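Brelitz Pro hand wraps and Kramer 16s – quick review

November 29, 2018

Posting this between classes so forgive the mess. A few of you asked about the gloves I've been wearing since May. Kramer 16 oz, lace-up turned velcro (they sell the converter strap separately, annoying, more on that). Also the Brelitz wraps, becuase you can't really talk about one without the other.

Background: amateur kickboxing, two seasons, mostly southpaw guys in my gym for some reason. I train five nights a week and hit the heavy bag too hard. Bad left wrist from an old bike crash. So wrist support is the whole game for me. If you have healthy wrists you may read all this and shrug.

Gloves first. Fit is snug. Very snug. First 10 sessions I hated them, thumb felt jammed and I kept getting a hot spot on the outside knuckle. Almost sent them back. Then the padding gave a little and now they close into a fist without me thinking about it. My old Drevias were comfy out of the box and flat as a pancake by the end of one camp, so I'll take the slow break-in.

Padding is firm, not brick firm. On the bag you feel the shot land but the hand's fine next day. For sparring I'd call them borderline. Koen Van den Broek, who I do most of my rounds with, says they sting more than my old ones and he has asked me twice now to switch for light days. Fair enough. If you want one pair for everything, maybe look at something softer.

Wrist: excellent. Best I've had. With the strap on tight there's no folding at all on hooks, and hooks are where mine always goes. Uppercuts a bit stiff, you get used to it. 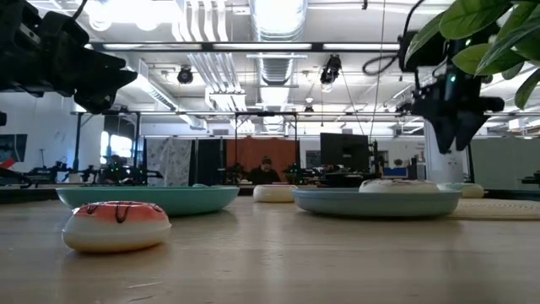

Now the strap. It's an extra 17 dollars and it should come in the box. Who is lacing themselves up alone at 6 am? The velcro is good and grabby but the edge of it scratches. I caught my own forearm with it more than once and Koen has a nice red line on his shoulder. Tape over the edge, problem mostly gone. Still dumb.

Smell – they're leather, they get funky. Cedar bags after every session, gloves open, never left in the car. Mine are okay. The lining dries overnight if the room is warm, otherwise count on a day and a half. If you train twice a day you need a second pair no matter what brand you buy.

Wraps. Brelitz Pro, the long ones. Semi stretch, wide enough to get between the fingers and still do a proper knuckle pad. Good thumb loop, stitched flat. They don't bunch. After 30 washes the color is gone and the closure is starting to curl on one side, but they still hold. Wash them in a mesh bag or you will be untangling for ever. My one gripe is bulk, with full wraps on under the Kramers it's a fight to get my hand in. I do one less pass around the palm and that fixes it.

I used this setup for both my fights' camps and for the open sparring day at Castamgate, seven rounds with strangers, no wrist pain after. That was the test for me. Last year I iced for a week after the same thing.

Stitching check: one loose thread at the left thumb, been there since summer, hasn't moved. Leather has creases where you'd expect. No cracks.

Would I buy again – gloves yes, wraps yes, strap only if I have to (I have to). Sizing runs small so go up if you have big hands or like thick wraps. Shin guards review next, still waiting on the replacment pair.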